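# About Pirum

Hi, and thanks for stopping by! I started Pirum with one rented greenhouse outside Adcombe and a stubborn love of pear trees. These days I grow 284 kinds of fruit tree and berry bush, most of them grafted right on the property (my thumbs have the scars to prove it).

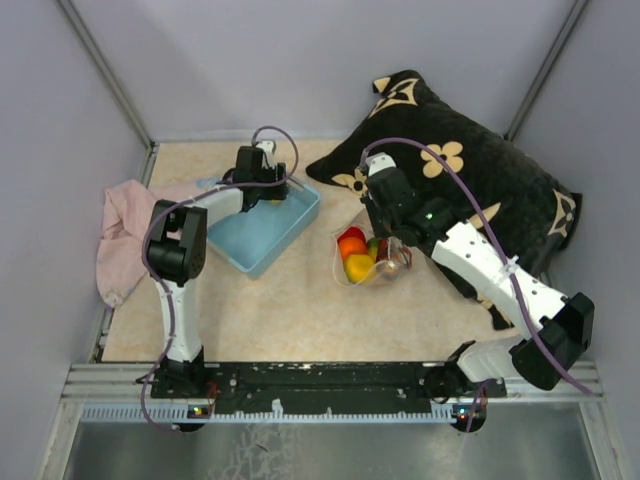 Most of my customers are backyard growers, plus a few small orchards over in Sarkiscombe. Last season I shipped 1,246 bare-root trees, and I still wrap the roots the slow way, in damp paper and burlap. Not sure what'll do well in your soil? Write me! I love that stuff.
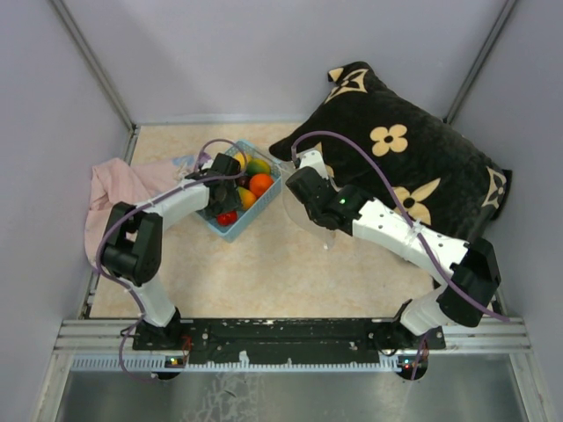 *Two arms on the rail, pink cloth on the floor.*

Pickup is by appointment from November through March, and the gate's open at 8 a.m.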